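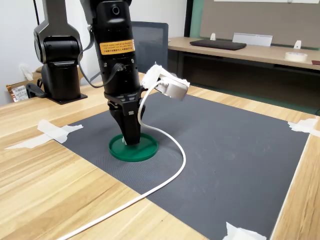 绿色浅圆盘，盘沿略高于盘底。

餐具流转通讯：浅盘与带沿小碟的清洗、干燥和报废

Tumthorpe园区食堂的重复使用餐具目前分三类管理：深碗、平盘、浅盘及小碟。深碗和平盘的清洗规程自去年修订后没有变动，本期只讨论第三类。浅盘及小碟在账面上共1513件，用于凉菜、酱料、水果和配餐小份，直径小，单件周转快，破损率高于另外两类，返洗率也高。返洗指清洗后抽检不合格、需要重新进机的情况。

三月的返洗记录由Cempaka Sembiring整理。返洗原因按出现频次排列，依次为盘沿内侧残留油膜、盘底积水、表面白斑、异物附着。前两项占了大部分，且多发生在同一批次的同一筐内，单件清洗质量的影响相对较小，装筐方式的影响较大。

一、盘沿结构与残留

带沿浅盘的盘底与盘沿之间有一圈过渡弧。弧的半径越小，水流越难在此处形成有效冲刷。喷臂出水到达盘面时以斜向为主，在平坦区域能够铺开，到过渡弧处流速下降，细小油滴容易滞留。酱油、醋一类水性残留基本不受影响；芝麻酱、辣油、沙拉酱受影响明显。

旧款小碟的过渡弧较缓，新款为了增加容量把盘沿做得更直，同样的洗涤程序下，新款的油膜残留更多。Carmela Soler做过一次对照：两种小碟各取一筐，盛同一批辣油，静置相同时间后同机清洗，洗后用白色无绒纸擦拭过渡弧一周。旧款擦拭纸上基本无色，新款有可见的橙色痕迹。把新款的预冲时间延长后，痕迹变浅，但没有消失。改为先浸泡再进机，两款之间看不出差别。

据此，盛过油性酱料的新款小碟从本月起单独收集，进机前浸泡。浸泡水温不低于主洗水温的下限，浸泡槽每餐换水，换水时间记在槽边的表上。水性残留的小碟不浸泡，直接预冲。

二、洗涤温度和洗涤剂

主洗水温设定为60摄氏度。这个数值是主洗段的温度，漂洗段另行设定，按洗碗机铭牌和园区消毒规程执行，两者不要混用。三月有两次记录把漂洗温度填到了主洗栏，后续统计时已剔除。

温度传感器装在水箱内，显示值代表水箱温度，不代表喷到盘面的温度。连续进筐时两者差别不大，长时间停机后刚恢复的前几筐差别较大。停机后重新开机，应先空转一个完整程序，待显示值稳定后再进筐。空转的用水计入当日用水，不另列。

洗涤剂用Saragih的液体型，由计量泵自动添加。更换桶时要检查吸管是否触底、管路中有没有气泡。管路进气之后计量泵仍会动作，面板不报警，水箱里的洗涤剂浓度却会一路下降。判断方法是看主洗段的泡沫和水色，再用试纸复核。试纸比色在读数窗口内完成，超时后颜色继续变化，读数作废。

泡沫过多也属于异常。常见来源有两个：浸泡槽里误用了手洗洗涤剂，被小碟带进机内；餐后残渣中淀粉含量高，预冲不彻底。前一种处理起来比较直接，浸泡槽边只放一种洗涤剂，手洗用的放回水池柜。后一种要看当天菜单，遇到勾芡菜和粥类，预冲水箱的换水间隔相应缩短。

三、装筐

浅盘用斜插筐，小碟用平底网筐。小碟不得叠放，不得正面朝上。正面朝上的小碟在漂洗结束后必然积水，水里带着少量洗涤剂和碎屑，蒸干后就成了白斑，抽检时常被误记为水垢。

正确的放法是盘口朝下，略倾斜，相邻两件之间留出一指宽。网筐没有分格，倾斜只能靠前一件的盘沿支撑后一件，所以装筐应从筐的一侧开始逐排进行，最后一排用空筐条挡住。盘沿互相搭接的长度不要超过沿宽，超过之后搭接处喷不到水。

轻质小碟还有翻转问题。下喷臂的水压足以把轻的小碟顶起，落下时有的已经翻面。处理办法是在筐上加盖网。盖网本身也要清洗，随每日末筐进机，不单独安排程序。Ridwan Yusof试过降低下喷臂水压，翻转减少了，但油膜残留随之增加，这个方案不再采用。

满筐不等于满载。小碟体积小，操作时容易越塞越密，筐内件数多了，返洗也多，总耗时并没有下降。各班次的装筐密度以样板筐为准，样板筐放在进料台左侧，不参与周转。

四、干燥

干燥段用热风。浅盘底部有一圈矮足，倒放时矮足朝上，内侧形成一个浅槽，出机后往往还有水。Aninon供应的一批浅盘在矮足上开了排水缺口，积水较少；其余批次没有缺口，出机后需将筐倾斜，停留片刻再送上干燥架。

不要用布擦干。布在连续使用后会成为二次污染来源，且纤维会附着在盘面上。三月异物附着类返洗里，相当一部分是布纤维。确有急用的，用一次性无绒纸，用后即弃。

干燥架之间要留通道，架与墙不得贴紧。雨季室内湿度高，自然晾干的时间没有固定值，以盘面和矮足内侧均无可见水迹为准。未干透的餐具不得叠放入柜。叠放后中间几件的水分散不出去，第二天开柜会有异味，整叠都要返洗。

五、抽检

抽检每餐一次，在出机口和储存柜各取一组。出机口看清洗质量，储存柜看干燥和存放质量，两组结果分栏填写，不合并。此前合并填写时，返洗率上升之后无法判断是哪一段出了问题。

检查顺序为盘面、过渡弧、盘沿外侧、矮足内侧。先目视，再用手背触摸有没有油腻感，最后擦拭过渡弧。目视应在灯下进行，检查台照度不低于300勒克斯，低于此值时浅色盘面上的白斑很难看见。三月用照度计测过一次，台面中部达标，右端不达标，右端灯管已报修。更换前右端不做抽检使用，只放待检品。

颜色对目视结果有影响。深色盘面上白斑明显、油膜不明显，浅色盘面相反。绿色系的小碟介于两者之间，但绿叶菜碎屑附着时不易发现，检查这一类时应转动盘面，从侧向看反光。抽检表新增了“盘色”一栏，填色系即可，不必写具体色号。

六、划痕和报废

塑料类餐具反复使用后表面会出现细划痕，多由金属餐具刮擦和堆叠摩擦造成。划痕本身不一定影响使用，但会增加着色和残留。目前的判定分三级：一级为灯下可见、指甲无感；二级为指甲有感、擦拭无残色；三级为擦拭有残色或盘沿出现缺口、裂纹。一级继续使用，二级转为干货用途，三级报废。

裂纹不分长短，一律三级。裂纹多从盘沿开始，沿径向发展，初期很细，弯折时才张开，抽检时可双手轻压盘沿两侧观察。不要用力弯折，正常件在过大的力下同样会损坏，去年有一批误判报废就是这样来的。

新品从入库起计周转次数。第200次周转后进行一次全检，之后每月检查。周转次数按筐记录推算，不对单件编号，推算误差由每季盘点修正。Dimas Ong提出在盘底加单件标识，估算过工时后暂缓，主要困难是标识在高温洗涤下的保持时间尚无可靠数据。

报废件在回收前要洗净、沥干，按材质分袋。盘底有材质标志的按标志分，标志磨损无法辨认的归入混合袋，不做猜测。陶瓷和密胺不进塑料袋。密胺制品外观与陶瓷接近，敲击声和重量不同，不熟悉的班次请交库管确认。

七、补充采购的技术要求

本年度补充采购只涉及小碟。与供应方沟通时，除尺寸和颜色外，请一并写明以下各项：过渡弧半径不小于旧款；矮足开排水缺口，缺口不得位于脱模线上；盘沿外缘倒圆；叠放时相邻两件盘面不接触，仅由台阶受力；单件重量不低于旧款，以减少机内翻转。

Trimusance送来的样品在叠放和排水方面符合要求，盘沿倒圆不足，手摸有锐边，已退回修改。修改样到后按第一节的对照方法复测，用同一种辣油。复测时旧款作为对照件同筐清洗，对照件从未使用过的备件中取，不从在用件中挑选，在用件的划痕会影响擦拭结果。

颜色维持现有三个色系，不新增。色系多了之后，分拣台的格位不够，混放会影响后面的盘色统计。

八、记录表的几处改动

返洗原因栏由自由填写改为勾选，“其他”一项仍保留，勾选后必须写明内容。洗涤剂换桶时间由日记录改为班记录。浸泡槽换水表与洗碗机日志分开存放，月底一并交Ridwan Sembiring。旧表可以用到月底，下月起不再接收。

数据录入时，空白与零不是一回事。没有做抽检的餐次留空并注明原因，做了抽检且无返洗的填零。三月有几餐无法区分，统计时按缺失处理。

周日只开一条线，抽检照常，储存柜一组可推迟到当日闭餐后进行。浸泡槽周日闭餐后排空、刷洗、敞盖晾干，周一早班注水前检查排水阀是否关闭。

对抽检分级有疑问的，带实物到库房比对，分级样件按色系放在门口第二层架上，看后放回原位。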